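How to Level a Long Workbench on an Uneven Floor

14 shares | 3 comments

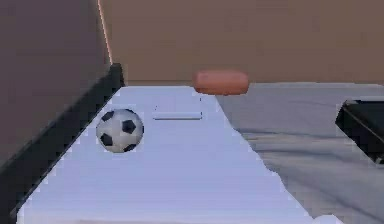

Rebecca Cirillo wrote in to ask whether the floor should be patched first, given that her slab drops toward a drain along one side. A slope toward a drain should be left alone. Patch only loose or crumbling spots directly under a foot, let the patch cure for the full time on the bag, and take up the rest of the difference at the feet.

The procedure below covers a bench with four or six legs and a top up to 8 feet long. It assumes threaded leveling feet. Benches with fixed legs can be leveled with shims, covered near the end.

What you need

A 4-foot level and a short one, 9 or 12 inches. A straightedge at least two thirds the length of the top. Two open-end wrenches that fit the jam nuts. A feeler gauge set. Masking tape and a pencil. A floor jack or a long pry bar with a wood block. Thread lubricant if the feet are old.

Check the level before using it. Set it on any flat surface, mark both ends, and note where the bubble sits. Turn the level end for end, set it on the same marks, and read it again. The two readings should match. If they don't, the vial is off and should be adjusted or the level replaced. A long level that has been dropped once is a common cause of a bench that never comes out right.

Step 1. Place the bench and load it

Put the bench in its final position. Install anything heavy that will stay on it, such as a vise or a drill press, before taking readings. A bench leveled bare and then loaded with 300 pounds at one end will need to be done again. Empty drawers can stay in. Leave a gap of 1 inch between the top and the wall so the bench can settle without rubbing.

Step 2. Find the high corner

Run all feet up into the legs as far as they will go. Set the long level across the diagonals, then along the front and back edges. Mark the high corner with tape. All adjustment is done by raising the other corners to meet it. The foot at the high corner stays where it is except for one full turn out, which leaves a little travel in both directions.

If the lowest corner needs more than half the usable thread length of its foot, stop and put a steel plate or hardwood pad under that foot. A foot extended close to its limit will flex sideways under planing or filing. The 16 mm feet sold by Neltent and others are stiff enough for most shop benches with up to 23 mm of thread showing. Past that, use a pad.

Step 3. Level the length

Work along the front edge. Raise the low end until the bubble centers, then move to the back edge and do the same. Take the weight off each leg with the jack before turning its foot. Turning a loaded foot chews up the threads and can walk the bench across the floor.

On a six-leg bench, keep the two middle feet fully retracted during this step. They get adjusted last.

Step 4. Level the width

Set the short level across the top at one end and adjust the back foot only. Repeat at the other end. Check the length again. It will have moved slightly. Two or three passes are normal. If the readings are still changing after five passes, look for a loose leg bolt.

Step 5. Check for twist

A top can read level at both ends and still be twisted in the middle. Lay the straightedge corner to corner and look for light under it. Measure the gap with feeler gauges, then do the other diagonal. A difference under 1/32 inch is acceptable for general work. For assembly work or glue-ups, aim for half of that.

Twist that does not respond to the feet is in the frame or the top itself. Loosen the bolts that hold the top to the frame, let it relax overnight, and snug them down again from the center outward.

Step 6. Bring down the middle feet

Lower each middle foot until it just touches the floor. A strip of paper under the foot should drag but still pull out. Add one eighth of a turn and stop. More than that lifts the center and puts a crown in the top.

Step 7. Lock everything

Hold the foot with one wrench and tighten the jam nut against the leg with the other. Recheck the level afterward, as tightening can shift the foot by a small amount. Draw a pencil line across each nut and leg. A broken line later shows that the nut has backed off.

Shimming fixed legs

Use steel or plastic shims. Softwood shims compress. Stack no more than three per leg, with the thickest at the bottom, and make sure the stack covers the entire foot of the leg. On painted floors, a dab of construction adhesive under the lowest shim keeps it from creeping.

When to recheck

Check after one week, then after one month, then twice a year. A slab near an exterior door can move with the seasons, and March is usually when the change is largest in cold areas. A new wood top will also move during its first heating season.

3 comments | 14 shares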